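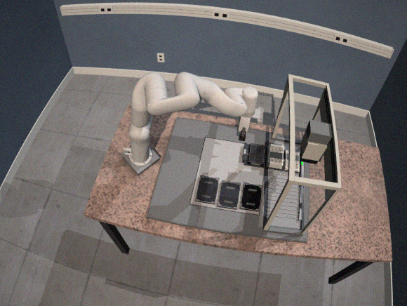 Tips for Keeping a Bench Arm Well Behaved
Home Workshop Pages – updated 4 January 2018

I have been asked for this page so many times that I finally sat down with a pot of coffee and wrote it all out. These are the house rules we go by in our shop in Gurnside, where we have run small arms for sorting, dispensing and general fetching since I had a good deal more hair. Take what suits your bench and leave the rest!

Before anything gets plugged in

Bolt the base down. Clamps are fine for an afternoon of fiddling, but they creep, and a base that has crept will put your gripper in the wrong spot every time while you blame the software (ask me how I know). Our mounting plate is 8 mm steel, and I go over the bolts with a wrench every March whether they need it or not.

Lay out the whole bench on paper, or on the computer if you have the patience for it. Maksym Melnychuk, my neighbor and partner in most of these projects, won't cut so much as a bracket until he has run the entire job on screen, and I used to tease him for it. Then his model showed the elbow swinging straight through a shelf I had already bought. I don't tease him now.

Give every bin a home. Draw around it with a paint pen or screw down a couple of little corner stops. An arm goes where the bin was when you taught it.

Keep tall things at one end of the table if you can, and put the low trays where the arm does most of its reaching. When you teach a move, go up first, then across, then down. It adds a second or so to each trip and it has saved me more broken racks than I care to add up.

While it's running

Keep your hands out. I know, I know, you only want to straighten that one tube. Press stop, wait until everything is still, and then reach in. If you are going to be in there longer than a moment, shut it off at the wall and put the key or the plug in your pocket, where your helpful brother-in-law can't find it.

Put the stop button where you can hit it without leaning over the table. We have 2 – one at the front edge and one by the door – and we test both before the first job of the day.

Run anything new at the slowest speed your controller allows, with the bins empty, for at least six full rounds. Zorica Nikolaidis taught me that one, from her years at the Sikora plant, and she would stand there with her arms folded until I had done all of them.

Long sleeves, lanyards and loose hair get tucked away or tied back. Same goes for the dog.

Afterward

Park the arm in the same resting position every night and write that position on a card taped near the switch. Wipe the mat, empty the bins, and look along the cables for rubbed spots.

Keep a notebook. Ours is up to entry 385, and most of them are as dull as dishwater, "tightened wrist screw" and so on, but when the gripper started dropping things last winter we leafed back and found the same trouble with the same cure.

One more, for those of you with the Dama controller: save your taught positions to a second card before you update it. The Allau does this by itself.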